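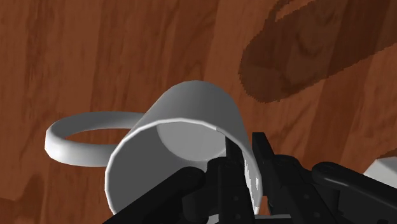 A white mug and a black gripper on a reddish-brown surface (computer rendering).

The Anthem at the Start of the Meeting

At its September session the Uswood town council will consider a proposal to open every public meeting with the national anthem, followed by a spoken pledge of loyalty. The measure would cover the council, the school board, the library board and the planning panel. Residents who attend would be "expected to stand and take part." The council should decline to adopt it.

The proposal has been presented as a small matter. Its supporters point out that the anthem takes less than two minutes and that most people in Uswood already know the words. Both points are fair. A rule can be short and still ask a great deal of the people it applies to, and this one asks citizens to make a public statement of belief before they may comfortably speak about a zoning variance or a bus route.

Public meetings exist so that residents can question those who govern them. The resident who comes to object to a road closure is entitled to the same hearing whether or not he sings. Under the proposal there is no fine for staying seated, and the sponsors have made much of this. They have said less about the setting. The council chamber holds 100 people, the members face the audience, and anyone who remains in a chair will be seen by the same officials who are to rule on his request an hour later. An expectation stated in writing by a governing body carries weight even when no penalty is attached to it.

Some residents will decline for reasons of faith. Others served in uniform and hold that loyalty should never be recited on instruction. There are also legal residents of the town who are citizens of other countries, who pay property taxes here and whose children attend the Paredes Street school. They have every right to address the school board. It is not clear what they are supposed to do while the rest of the room pledges loyalty to a nation that has not yet admitted them as members. The draft does not mention them.

Supporters argue that shared ceremony holds a community together, and that Uswood has too little of it. This is the strongest part of their case and deserves a serious answer. Ceremony does bind people. The memorial service at Ilik Park draws around 400 residents each year, in a town where a contested budget hearing may draw a dozen. They come because they wish to. The anthem is sung there, and sung well, and no ordinance directs it. Attendance has held steady through several changes of council and through at least one season of very bad weather.

The neighboring town of Prikex offers a useful comparison. Its council adopted a similar rule and repealed it within 4 years. In that time, discussion of the rule itself took up a considerable part of the public comment period. Letters were exchanged over whether a member who stood silently had complied. One board delayed its hearings while it sought legal advice on the meaning of "take part." Those who had hoped for unity found themselves keeping track of their neighbors' conduct, and the town was left with a quarrel it had not had before.

There is also the question of what the symbol is for. A national anthem belongs to every citizen, including those who are at odds with the government of the day. When a governing body places it at the head of its own agenda and directs the public to join in, it borrows the respect owed to the country and applies it to the business of the council. Elected officials of every party have been tempted by this. A parking ordinance should stand or fall on its merits.

A petition in favor of the measure carries 1000 signatures, and the council is right to take notice of it. Those who signed care about their country and want to see that feeling given a place in civic life. Much can be done to meet that wish. The council could fund the school band, which has asked twice for new instruments. It could repair the flagpole at Ilik Park and restore the names on the memorial that can no longer be read. It could hold a welcome each year for newly sworn citizens, with the anthem played and the public invited.

If members are still determined to have the anthem at their meetings, they should at least have it played before the session is called to order, strike the words "expected to," and remove the spoken pledge altogether. The better course is to vote the proposal down and proceed to the remaining items on the agenda.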